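Notebook Week: Cube Tracking in Danko

Hi again! If you've been following Danko, our little tracking and replay tool, you know I've spent most of August fighting with cube poses. Every hand-held gripper carries a white marker cube, and the software has to turn those black-and-white patterns into a clean path for each hand.
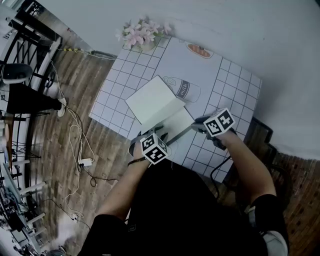 Paper has been the hard one for us. Pages bend, so the planner can't treat a notebook like a box with a lid, and my old smoothing filter was wiping out exactly the small wrist motions that matter when you lift a page. Keerthana Thampi talked me into dropping it and fitting a spline over short windows instead (she was right, and she has been very nice about it).

The new settings, for anyone running their own copy: window length is 64 samples, overlap is 6, and the solver gives up after 500 steps. I had the overlap at zero for ages — don't do that, the joins between windows get jumpy and the replay looks like it has hiccups.

A tilted cube used to make the pose flip, too. Igor Říha added a check that compares each new pose with the last good one and throws out the wild ones. Left and right now get solved separately, so one bad hand doesn't spoil the other!

Next up is time sync between the two hands, which still drifts on long takes. Huiling Yu has a branch going, and I'm hoping to merge it Wednesday if the tests stay green.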